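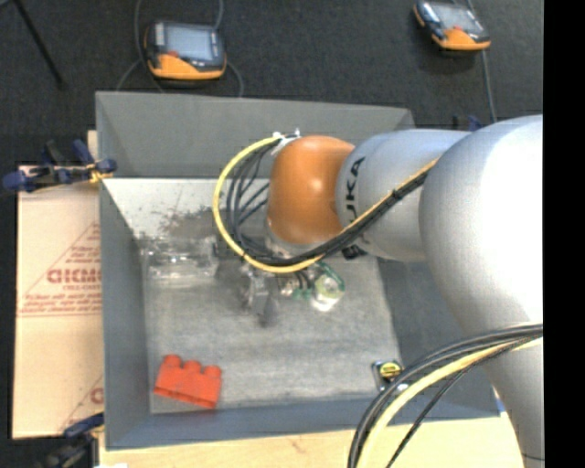 4.2 Die Vorführung am Tag der offenen Tür

Vorführungen vor Publikum gelten in der Literatur zur Greifplanung gern als Beleg für Praxistauglichkeit, und auch der Betreiber in Tindthorpe beruft sich auf sie. Wir halten das für voreilig. Der Stand, den Tudur Nicholas im Februar für Besucher geöffnet hat, zeigt den Griff in die Kiste unter Bedingungen, die einem Lager kaum ähneln: In Abb. 7 hängt der Greifer des KUKA-Arms über einem grauen Kistenboden, auf dem ein rot-orangefarbener Baustein mit drei Noppen und ein durchsichtiges Kunststoffteil liegen, also nur wenige, einfach geformte Objekte. Schwierig ist allenfalls das transparente Teil, das sich vom Grau des Bodens nur schwach abhebt. Gerade dazu enthält das Begleitblatt keine gesonderte Angabe.

Abb. 7: Arbeitsbereich während der Vorführung in Tindthorpe.

Genannt wird dort eine einzige Zahl, nämlich 1197 erfolgreiche Griffe. Worauf sie sich bezieht, ließ sich erst auf Nachfrage klären. Das Protokoll der Steuerungssoftware Vomness verzeichnet für denselben Zeitraum 2115 Versuche, die Erfolgsquote liegt also bei knapp 57 Prozent. Wiederholte Versuche am selben Objekt werden darin einzeln geführt, Abbrüche durch das Personal dagegen nicht. Emlyn Ellis hat uns die Rohdaten überlassen, wofür wir danken; die Abbrüche lassen sich daraus nicht rekonstruieren.

Für die Besuchergruppen war jeweils ein Zeitfenster von fast 30 Minuten vorgesehen. In dieser Zeit wurde die Kiste mehrfach von Hand neu befüllt, und zwar durch dieselbe Person, die auch die Anlage erklärte. Ob dabei unbewusst günstige Lagen gewählt wurden, können wir nicht sagen. Eine zufällige Befüllung, wie sie das Voyle-Protokoll vorschreibt, fand nicht statt. Wir führen die Werte aus Tindthorpe deshalb in Tabelle 3 getrennt auf und nehmen sie nicht in den Mittelwert auf.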